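Managing Office Equipment
Week 2: The end of an asset's life
Drivthorpe evening course, handout revised May 10, 2025

Read this before the session. The first part repeats a little of last week, for anyone who missed it.

Recap

An asset register is a list of the things an organisation owns and expects to keep for more than a year. Each line should have a description, a date of purchase, a price, a place and a person. Most registers are good on price and poor on place. Furniture drifts between rooms, laptops go home, and the entry still says "front office".

We also looked at depreciation. The straight-line method takes the purchase price, subtracts what you expect to get for the item at the end, and divides the rest evenly over the years of use. The value left in the books at any moment is called the book value. It tells you how much of the cost has still to be charged. It doesn't tell you what a buyer would pay.

When does an asset reach its end?

There are several answers and they seldom fall on the same day.

The physical end comes when the thing stops working and can't be mended at a sensible price. A filing cabinet may never get there.

The economic end comes when keeping it costs more than replacing it. Repair bills count here, and so do electricity, staff time and floor space. An old photocopier that jams every morning may be cheap on paper and dear in practice.

The technical end comes when it no longer fits with what surrounds it. The usual case is a computer that can't run a current operating system, or a printer for which cartridges have been withdrawn.

The accounting end comes when the book value reaches its final figure. Nothing happens to the object on that day. Many students assume that a fully depreciated item has to go, and every year this turns up in written work. It can stay in use as long as it is useful, and it should stay on the register while it does.

Routes out

Once you have decided that something is to go, you need a route. In the order in which you should normally consider them:

Internal transfer. Another department may want it. Change the register entry and get the new holder to confirm.

Sale. This may be to staff, to a dealer or at auction. Staff sales need a written price rule, fixed before anyone has seen the list.

Gift. Check whether your own rules allow it, and record who received the item and in what condition.

Breaking for parts. Some items are worth more in pieces. Power supplies, memory, drives, castors, handles and shelves can all be held as spares.

Recycling or disposal. Use a licensed carrier and keep the transfer note with the register.

Parts recovery deserves a closer look, because it is where the paperwork most often fails. A whole computer is one line on the register. Taken apart, it is a case, a board, a processor, memory and one or more drives, and these may go in different directions.
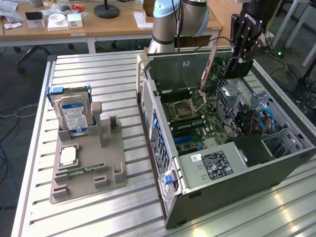
Desktop tower opened up, with a hard drive upright in its holder to the left.

The rule used on this course is simple. When an item is broken for parts, its line on the asset register is closed on the same day and marked "broken for spares". The recovered parts go on the spares list, which is a stock record and kept apart from the register. A part that is fitted into another machine comes off the spares list at that point. Don't raise the value of the machine it goes into unless the part clearly extends its life.

Anything that stores data needs a line of its own from the moment it leaves the case. Write down the serial number, where it is held, whether it has been wiped and by what method, and who signed for it. A drive waiting to be wiped should be in a locked cupboard. "In the workshop" isn't a place for the purposes of the record.

Remember that data isn't only found in computers. Photocopiers, telephones, door entry units and some cash registers hold it too.

Case: Serrano Lettings

Serrano Lettings has two branches, the main one in Maltano Street and a smaller one at Bimbridge. In July the firm replaced its desktop computers, 40 in all. They had been bought together and were fully depreciated, with a final book value of £20 each.

The manager had a list of the machines but not of their condition. A dealer offered a single price for the lot, to be collected unseen. A local school asked whether it could have some of them free. The firm's own technician wanted to keep several back for spares.

The manager accepted the dealer's offer by telephone and then let the technician take what he wanted. The dealer arrived to find fewer machines than agreed and cut the price. The school was told that nothing was left. Three months later it came out that the Bimbridge machines had never been collected at all, and were in a stairwell with their drives still inside.

Points to prepare:

Set out the steps the manager should have taken, in order, beginning before the new machines were bought.

What should the register have shown on the day the dealer called? What did it probably show?

Who should have been able to say where each drive was?

The gain or loss on disposal is the sale price less the book value. Work out what the firm would have had to receive for the whole lot in order to show neither.

Handling and storing parts

Small parts lose their value quickly when they are badly kept. Put circuit boards in antistatic bags. Label each bag with the machine it came from and the date. Processors are best left in their sockets until they are needed, as the contacts are easily damaged and a loose one soon gets separated from its paperwork. Keep the screws, rails and brackets with the part they belong to. A drive without its mounting rails is often passed over for one that has them.
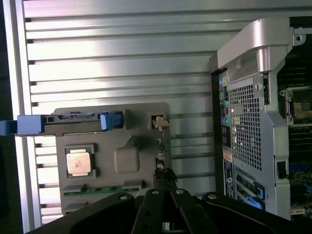 Albane Rolland questioned this section when the handout first went round, and asked whether a small office should be holding spares at all. Her view was that the cupboard fills up, the parts outlive the machines they fit, and the time spent on the list is never charged to anyone. She would sell everything whole and buy a part on the rare day one is needed.

There is a good deal in this. A spares list makes sense where there are many machines of the same kind still in use, and very little where there are only a few or where they differ. A fair test is to look back over the last two years and see which parts were really fitted. If the answer is hardly any, Rolland's policy is the better one. If you do keep spares, set a date for clearing them, and tie it to the date on which the last matching machine is due to go.

The approval form

Every disposal should have a form, even when no money changes hands. It needs the register number, the reason for disposal, the route chosen, the book value, any money received, the signature of the person asking and the signature of someone else who approves. The same person mustn't do both. Where many items go together, one form with a schedule attached is acceptable.

Written work

Write about 40 lines on an item you know well, at home or at work, that has passed at least one of the ends described above. Say which ones it has passed and which it hasn't, and recommend a route. Bring it to the next session on paper. Late work can be left at the Drivthorpe office.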